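第五讲 从手持夹爪示教到闭环控制：感知、时间对齐与规划

课程讲义（修订于3月20日）

上一讲结束的时候有同学追出来问：既然策略网络可以直接从图像输出动作，为什么还要花一整讲去讲时间戳和坐标系？这个问题问得太好了，我索性把今天的顺序调了一下，先从这里讲起。网络能学到什么，取决于喂给它的“图像—动作”对到底是不是一对。图像晚了一点，动作早了一点，网络照样会收敛，损失曲线照样漂亮，然后机械臂在桌面上方犹犹豫豫地抖。这种抖动我第一次见到的时候调了很久控制器增益，完全调错了地方！

本讲用到的软件还是课程里的三个包：Valo负责采集和同步，Vida负责感知（相机位姿、夹爪开度），Skoromby负责轨迹规划和执行。三个包的代码都在课程仓库里，请先更新到本讲的标签再动手。没有装好环境的同学，第二讲讲义末尾有安装步骤，这里不重复。

一、数据从哪里来

手持夹爪示教的想法非常朴素：人拿着一个和机器人末端几何相同的夹爪去干活，相机固定在夹爪上，于是相机看到的东西和机器人将来看到的东西几乎一样。不用遥操作，不用机械臂在场，一个人在任何一张桌子旁边都能录数据。我特别喜欢这个思路，它把“机器人学”的难题搬到了“标定和估计”的地盘上，而后者我们是有一整套成熟工具的。

代价也很清楚。遥操作时，关节编码器直接告诉你末端在哪里；手持时，没有编码器，末端位姿要靠视觉和惯性测量估计出来。所以一条示教记录里，“动作”本身就是估计量，带着噪声，带着延迟，偶尔还会整段丢失。

一条原始记录包含以下几路数据：
图像流，带曝光时刻的时间戳；
惯性测量流，频率远高于图像；
夹爪开度，由Vida从图像里恢复，属于派生量；
相机位姿轨迹，由视觉惯性里程计给出，也属于派生量。

请注意前两路是测量，后两路是推断。写代码的时候把它们放在不同的目录下，派生量随时可以删掉重算，测量永远不要动。上一届有一组把滤波后的惯性数据写回了原文件，后来换了里程计参数，想重跑却没有原始数据了，只好从头再录。

二、坐标系，写清楚再动手

先约定符号。W是世界系，由里程计初始化时确定，重力方向沿负z轴；C是相机系；G是夹爪系，原点取在两指尖连线的中点，x轴指向手指伸出的方向，y轴沿开合方向；B是机械臂基座系，只在部署时出现。

T_WC表示把C系中的点变到W系的变换。这种写法的好处是下标可以像多米诺骨牌一样接起来：

T_WG = T_WC · T_CG

T_CG是固定的，来自结构尺寸或标定。T_WC来自里程计，每帧一个。

训练时我们几乎不直接用T_WG，因为W系在每次录制时都不同，把绝对位姿塞进网络没有意义。课程里采用相对动作：设当前时刻为t，未来第k步为t+k，则

T_rel(t, k) = inv(T_WG(t)) · T_WG(t+k)

展开以后W消掉了，剩下的是“从现在的夹爪看，第k步的夹爪在哪里”。很漂亮对不对？部署的时候机械臂基座放在哪张桌子旁都不影响，网络输出一个相对位姿，左乘当前的T_BG，就得到基座系下的目标。

有一个坑要提前说。旋转部分请用旋转矩阵的前两列作为网络的回归目标，六个数，拿出来以后做一次施密特正交化恢复成矩阵。四元数q和负q表示同一个旋转，网络在两者之间会“平均”出一个毫无意义的东西；欧拉角在奇异点附近更是灾难。作业里如果有人坚持用欧拉角，我不会扣分，但请附上俯仰角接近九十度时的误差曲线。

三、时间对齐

终于到了开头的问题。考虑部署时的一次完整循环：

相机在时刻t0曝光；
图像经过传输和解码，在t0+d1到达程序；
网络推理，在t0+d1+d2给出动作序列；
指令发给控制器，机械臂真正开始响应是在t0+d1+d2+d3。

训练数据里没有d2和d3，人手是连续在动的。所以在部署端，网络输出的动作序列里，前面若干步在拿到手的时候就已经过期了。处理方法简单得让人高兴：给每一步动作都标上它应当到达的绝对时刻，发送之前把已经来不及的丢掉，只执行剩下的。

Valo里的接口是这样的：

actions = policy.predict(obs)
stamps = obs.t_capture + dt * arange(1, len(actions) + 1)
keep = stamps > now() + robot_latency
robot.schedule(actions[keep], stamps[keep])

请盯住第二行：基准时刻是obs.t_capture，是曝光时刻，不是程序收到图像的时刻。写成now()的话程序也能跑，只是整条轨迹被推迟了，夹爪会在物体已经该被夹住的时候才到位。静态物体你可能看不出来，滚动的物体立刻露馅。

延迟怎么测？d1的测法是让相机对着屏幕上滚动的二维码，二维码里编码了当前系统时间，解码后和收到图像的时刻相减，再扣除屏幕自身的显示延迟。d3的测法是给机械臂发一条正弦轨迹，把指令和编码器读数做互相关，峰值所在的偏移就是延迟。我们实验台上的机械臂测出来是40毫秒，夹爪要慢一些，所以两者必须分开补偿，别共用一个常数。

为什么要用互相关，直接看阶跃响应不行吗？可以，但是阶跃会激发控制器的饱和和限速，测到的是“最坏情况下爬升要多久”，里面混进了幅度的影响。正弦在线性区里工作，频率选得低一点，得到的延迟更接近日常执行时的值。建议换几个频率重复，如果延迟随频率明显变化，说明里面有一部分其实是相位滞后，要当成动态来建模，单个常数装不下。

四、感知：恢复夹爪开度

夹爪开度w是一个标量，定义为两指内侧面之间的距离。手持夹爪上一般不装编码器，就靠相机来读。常用的办法有两类。

第一类是贴标记。在手指上各贴一枚小标记，检测到角点以后用PnP求每枚标记的位姿，取y方向的差再减去一个固定偏置。优点是精度好，而且不用训练；缺点是标记会脏、会被物体遮挡，运动模糊时会漏检。

第二类是直接检测手指。手指在图像里的运动轨迹被机构约束在一条曲线上，于是可以把开度估计变成一维搜索：给定w，渲染出手指轮廓的预期位置，和图像边缘做匹配，取得分最高的w。一维搜索！哪怕暴力扫一遍都来得及。这也是Vida默认的做法，当标记可用时再用标记的结果去校正它。

一维搜索的状态估计部分，我们用一个很小的卡尔曼滤波器。状态取开度和开度的变化率，预测用匀速模型，观测就是图像匹配给出的w，观测方差由匹配得分的曲率换算：峰越尖，方差越小。这样做的好处是，遮挡时得分曲线变平，方差自动变大，滤波器自己就会少听观测的话，不需要写一堆if。

离线处理时别忘了后向平滑。录完的数据是可以“偷看未来”的，前向滤波加后向平滑以后，延迟引入的偏差基本消失。在线部署时没有这个福利，好在机器人侧的夹爪自带位置反馈，用不着视觉。

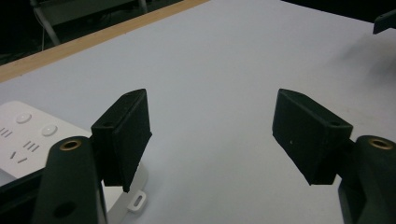
匹配时还有一个容易忽略的问题，就是背景。黑色手指落在浅色桌面上，对比度很高，边缘响应又干净又强；手指移到桌沿外面的暗处，同样的算法得分会明显变差。所以Vida的得分函数里有一个局部归一化：先在轮廓内外各取一条窄带，算两条窄带的均值差，再除以局部标准差。窄带的宽度默认是5个像素，画面分辨率改了以后这个数要跟着改，请不要照抄。

背景里如果本来就有整齐的直线，比如物体的边、桌子的边条，也会制造假峰。假峰的特点是它随相机运动而移动，却不随开度变化。利用这一点，可以把相邻几帧的得分曲线联合起来看，真峰的位置受机构约束连续变化，假峰则到处乱跑。Vida里用维特比算法在时间轴上找一条代价最小的路径，课上会画给大家看，动态规划在这种地方真是好用得让人想鼓掌。

五、规划与执行

策略网络每次输出一段动作，长度取16步，执行其中前面一部分，然后重新推理。段与段之间怎么衔接，是Skoromby要解决的问题。

最粗暴的做法是直接切换。新的一段来了，旧的全部扔掉。由于两段基于不同时刻的观测，交接处会有位置跳变，控制器会拼命去追，听声音就知道不对劲。

稍好一点的做法是时间加权平均：对同一个目标时刻，所有历史预测做指数加权。轨迹变得很平滑，但是多峰的情况下会出问题。设想物体左右两侧都可以绕过去，上一次推理选左，这一次选右，平均以后正好撞上去。

Skoromby的做法是把衔接写成一个小的二次规划。变量是未来若干个控制周期的关节位置，目标函数有两项：贴近新的目标序列，以及加加速度尽量小；约束是当前位置和速度连续，还有关节限位、速度上限和加速度上限。规模很小，热启动以后单次求解最坏情况是2毫秒，放进控制循环毫无压力。

写成式子就是：

min Σ ||q_i − q_ref,i||² + λ Σ ||Δ³q_i||²
s.t. q_0 = q_now，Δq_0 = v_now · h
 q_min ≤ q_i ≤ q_max
 |Δq_i| ≤ v_max · h，|Δ²q_i| ≤ a_max · h²

λ怎么选？先取小，听电机的声音，逐渐加大，直到声音变得顺滑，再看接触任务的误差有没有变坏。是的，这是很工程的做法，理论上可以从噪声功率谱推出来，感兴趣的同学可以在课程报告里做，我会非常乐意看。

关于碰撞：本课程的任务都在桌面上，Skoromby只做一件事，把桌面当成一个半空间约束，要求指尖上的几个采样点始终在桌面上方留有余量。这个约束对q是非线性的，每次迭代时在当前轨迹附近线性化即可。桌面高度请在部署前用指尖轻触的方式重新标一遍，上次标的数不算。

六、调试时先看什么

出了问题，请按下面的次序排查，从便宜的开始。

回放数据。把一条示教轨迹直接发给机械臂，不经过网络。如果回放都完成不了任务，网络一定完不成。Valo里的命令是：

valo replay --episode 17 --speed 0.5

检查可达性。人手能轻松到的地方，机械臂不一定能到。回放之前先对整条轨迹求逆解，凡是有无解点的，训练时整条剔除。

检查时间戳。把惯性测量的角速度和里程计位姿差分得到的角速度画在同一张图上，两条曲线应当重合。有平移就是时间偏移，有比例差就是单位或外参错了。

检查开度曲线。闭合动作应当是一段干净的下降，如果中间有台阶，多半是假峰。

最后才轮到网络。到了这一步请先在训练集上做开环预测，能对上训练数据再谈泛化。

七、作业

第一题：推导部署时T_BG_target的表达式，说明为什么世界系W的选取不影响结果。如果里程计存在缓慢漂移，相对动作受到的影响有多大？给出一个上界。

第二题：在Valo的仿真环境里把robot_latency分别设为零、真实值和真实值的两倍，记录滚球抓取任务的成功率，并解释补偿过头时的现象。

第三题：实现开度估计的维特比版本，状态离散化的步长自选，讨论步长与过程噪声之间的关系。

第四题（选做）：把Skoromby的二次规划换成三次样条拼接，比较交接处的最大加速度。代码量很小，图会很好看，推荐！

作业以压缩包形式提交到Stanby课程平台，代码、图和不超过四页的说明放在一起。数据不要上传，写清楚用了哪几条记录就行。

下一讲讲带触觉反馈的力控，请提前复习阻抗控制的二阶模型，并把Skoromby里的impedance目录读一遍，里面的注释比讲义详细。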